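Section 4: Placing and Leveling the Water Boiler

This section covers the placement, leveling, and first fill of the Hedegaard countertop water boiler in a break room, waiting area, or self-service drink station. Read it in full before you remove the boiler from its inner carton. For connection to a fixed water line, see Section 6.

4.1 Before you start

You will need a spirit level, a measuring tape, a soft cloth, and the hex key from the accessory bag. The bag is taped to the underside of the upper foam tray.

The boiler weighs considerably more when full. Do not lift or slide it with water in the tank. If it must be moved after the first fill, drain it first (see 7.2).

CAUTION: Do not run the boiler from an extension cord, a power strip, or an outlet built into furniture. Use a grounded wall outlet on its own circuit.

4.2 Choosing the surface

1. Select a flat, rigid surface that does not rock when pushed at the corners. Folding tables and tables on casters are not suitable.

2. Measure the height of the surface from the floor. The dispensing tap is set for a surface height of 740 mm. On a higher surface, fit the Tristau drip tray in its lower position.

3. Leave at least 200 mm of clear space behind the boiler and 40 mm on each side. The rear vent must not face a curtain, a partition panel, or stacked supplies.

4. If the table has a cable opening, check that it is free. Low-voltage leads, such as the lead for the optional level sensor, may pass through it. The boiler power cord may not -- the plug must stay accessible at all times.

5. Set out tea, cups, and stirrers to the front or side of the boiler, outside the clearance area. Paper sachets stored near the vent take up moisture.
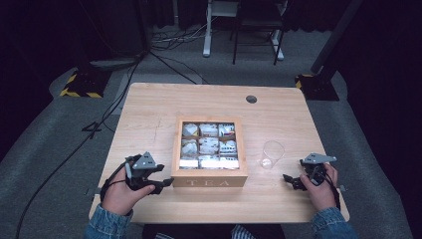 Fig. 4-1. Tea box on table with cable opening.

NOTE: Allow one arm's length between the tap and the nearest supplies so that users do not reach across the hot water outlet.

4.3 Protecting the tabletop

Bare or lightly finished wood can be marked by heat, standing water, and the rubber feet of the boiler. Marks from the feet may appear within a few weeks and cannot always be removed. Fit the Drulten base mat before placing the boiler on any wood or veneer surface.

1. Wipe the tabletop with a cloth dampened in plain water. Do not use wax, oil, or spray polish in the area where the mat will sit.

2. Let the surface dry fully.

3. Look across the tabletop at a low angle with a light behind it. Grit under the mat will work its way into the finish. Lift off any particles with the cloth; do not rub.
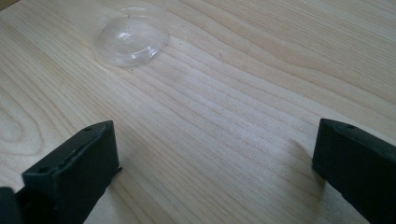 4. Unroll the mat with the ribbed side down. If it curls, place it upside down under a flat weight for an hour.

5. Line up the front edge of the mat with the front edge of the table, set back far enough that cups can be placed on the drip tray without overhanging.

NOTE: The mat is not a heat shield. Do not use it under a hot plate or a second appliance.

4.4 Leveling

1. With two people, lift the boiler by the recessed grips and lower it onto the mat. Do not lift it by the tap, the lid, or the sight glass.

2. Place the spirit level on the lid, first side to side, then front to back.

3. Turn the adjustable feet with the hex key. Clockwise raises the corner. Adjust the front feet first.

4. Check that all four feet bear on the mat. A foot that turns freely by hand is not carrying load.

5. Tighten the lock nuts and check the level again -- tightening can shift a foot slightly.

A boiler that is out of level will give a false reading at the sight glass and may shut off before the tank is full.

4.5 First fill and rinse

1. Close the tap. Fill the tank with cold drinking water to the MIN line.

2. Check under the boiler and around the tap for leaks. If water is present, drain the tank and reseat the tap washer.

3. Fill to the MAX line, replace the lid, and turn it until it locks.

4. Connect the power cord and press the main switch. Some 3 minutes later the heating lamp should be steady.

5. When the ready lamp comes on, drain the full tank through the tap into a heatproof container. Discard this water.

6. Repeat the rinse once. If the second rinse still has a taste or odor, use the Grumville cleaning tablets as described in 7.4.

WARNING: Rinse water is at full dispensing temperature. Keep the container on the floor or in a sink, never on the edge of the table.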